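# drurau-vanity: setup and upkeep notes

Sink cell at Stundthorpe, two arms with five-day checks on the right hand. Task set: toothpaste tube, cup and toothbrush on the vanity. 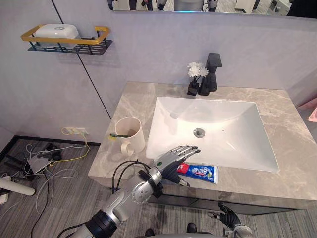

## Before a session

1. Power the right hand and wait for the green light on the back of it.
2. Check the cable loop at the right wrist. It should arc clear of the joint - retie it if it rubs.
3. Lay the tube flat on the near edge of the counter, red cap to the left.
4. Stand the cup on the left part of the counter with the toothbrush in it.
5. Leave the faucet and the vase where they are. The Dönmez calibration file uses both.

## Upkeep

- Retension the finger tendons every 400 episodes.
- Wipe the fingertips with a dry cloth. No solvent.
- Recalibrate the head camera if the counter has been moved.

## Contents

| Split | Episodes |
|---|---|
| train | 1,136 |
| held out | 14 |

Episodes before the October wrist cable swap are in `desesby_old/` and use the earlier joint offsets.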